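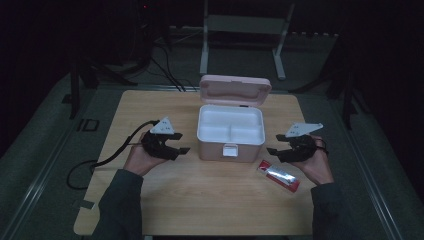

Hi, I'm Busisiwe, and I run open days at Teturside, our little robotics workshop in Graltgate! We started with two benches and a lot of borrowed tools, and now there are 18 of us. Come by any afternoon in December and I'll show you around - you can pick up the hand-held grippers yourself and try getting something small into a box (it's harder than you'd think, I still fumble it). Our last open day brought in 53 visitors, kids and grandparents included. Coffee's on us!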